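Drendell 양팔 작업대 키트 자주 묻는 질문

주문 전에 많이 들어오는 문의를 모았습니다. 최종 수정 12/01/2019

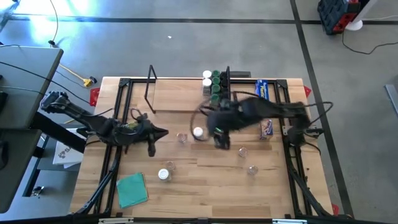

답변은 현재 판매 중인 표준 구성을 기준으로 합니다. 이전 구성을 쓰시는 분은 주문 번호를 적어 메일로 문의해 주십시오.

키트에는 무엇이 들어 있습니까?
로봇 팔 2대, 목재 상판, 검은색 알루미늄 프로파일 프레임, 제어용 소프트웨어가 기본입니다. 병, 컵, 뚜껑, 거치대 같은 작업물은 포함되지 않습니다.

유리 용기도 다룰 수 있습니까?
가능합니다. 작은 유리컵이나 뚜껑 달린 유리병은 그리퍼 힘을 낮음으로 두고 시작하십시오. 초기 설정값은 플라스틱 용기용이라 유리에는 셉니다.

뚜껑을 돌려 닫는 작업도 됩니까?
한쪽 팔로 병을 잡고 다른 팔로 뚜껑을 돌리는 예제가 소프트웨어에 있습니다. 뚜껑 지름이 바뀌면 그리퍼 벌림 폭을 다시 입력해야 합니다. 밀봉 정도를 재는 기능은 없습니다.

팔 위치를 바꿀 수 있습니까?
출고 상태에서는 상판을 사이에 두고 마주 보게 고정됩니다. 볼트를 풀어 프레임을 따라 옮길 수 있으며, 옮긴 뒤에는 보정을 다시 하십시오.

케이블이 관절에 걸리지 않습니까?
관절 부근의 케이블은 회전할 여유가 필요합니다. 타이로 바짝 묶지 말고, 처음 작동할 때 저속으로 전체 범위를 움직여 확인하십시오.

그리퍼 손가락은 언제 교체합니까?
3000회 작업마다 점검하고 끝이 닳았으면 교체합니다. Fevard 손가락도 장착되지만 그로 인한 고장은 보증에서 제외됩니다.

보증 기간은 얼마입니까?
출고일부터 18개월입니다. 낙하와 침수는 유상 수리입니다.

오류 2058은 무엇입니까?
두 팔의 작업 영역이 겹칠 때 나옵니다. 정지 버튼을 누르고 한쪽 팔을 대기 위치로 돌린 다음 다시 시작하십시오.

설치를 맡길 수 있습니까?
국내 설치는 Killport에서 합니다. 비용은 지역에 따라 다르며 견적서에 따로 표시됩니다. 10월 이전에 견적을 받으신 분은 다시 요청해 주십시오.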